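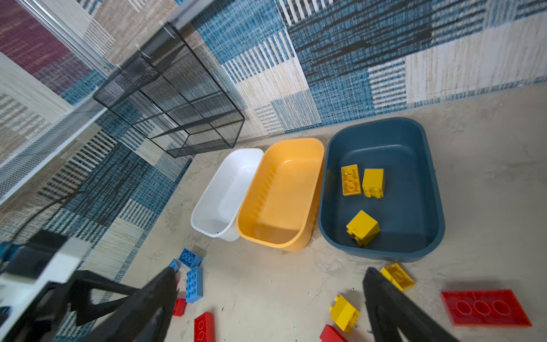 Storage bins and yellow toy bricks

4. Setting up bulk orders of gift cards

This section covers sending the Juvivow digital gift card to more than one person in a single order. For single cards, see section 3. You need a Henda business account with the Buyer role switched on.

4.1 Prepare the recipient list

1. Sign in and open Orders, then Bulk.
2. Select Download template. The template has 6 columns: first name, last name, email, value, send date and message.
3. Fill in one row per recipient. Leave the send date blank to send as soon as payment clears.
4. Enter the value in whole pounds, without the currency sign.
5. Save the file as CSV. Spreadsheet formats are rejected at upload.

Note: The message column takes up to 118 characters, spaces included. Longer messages are not shortened -- the row is marked as an error and must be corrected.

Caution: Do not rename or reorder the columns. A file with swapped name columns will pass the check and the cards will go out with the names the wrong way round.

4.2 Upload and check

1. Select Upload list and choose your file.
2. Wait for the status to change from Reading to Checked. Do not close the window while the status is Reading.
3. Open the Errors tab. Each entry gives the row number and the column at fault.
4. Correct the rows in your own file and upload it again. The new file replaces the old one in full.

A single list may hold up to 4,000 rows. Split longer lists and place them as separate orders.
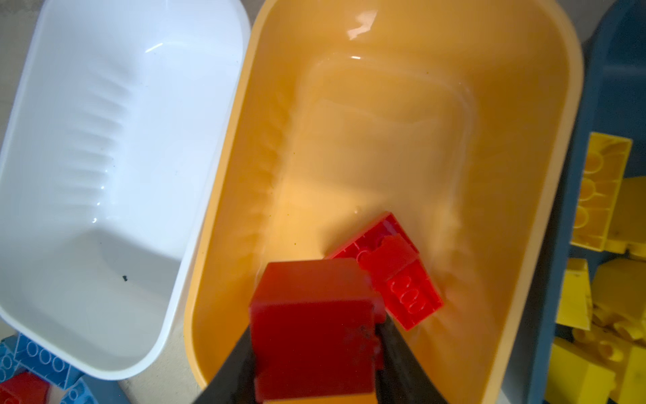 4.3 Choose a card design

1. Select Design. The Trollness and Slaoui sets are open to all business accounts.
2. Pick one design for the order. Mixed designs need separate orders.
3. To add a company logo, select Add logo and upload a PNG file with a clear background.
4. Select Send test. A sample with no value is sent to the account email address.

4.4 Pay and release

1. Check the order total, then select Pay.
2. Once the payment shows as Cleared, select Release.

Caution: A released card cannot be recalled. Cards with a later send date can be cancelled up to the day before.

Note: Unopened cards can be sent again from the order page for 90 days. After that, contact support with the order number -- the card itself stays valid until its printed expiry date.

Section last revised: August 16, 2021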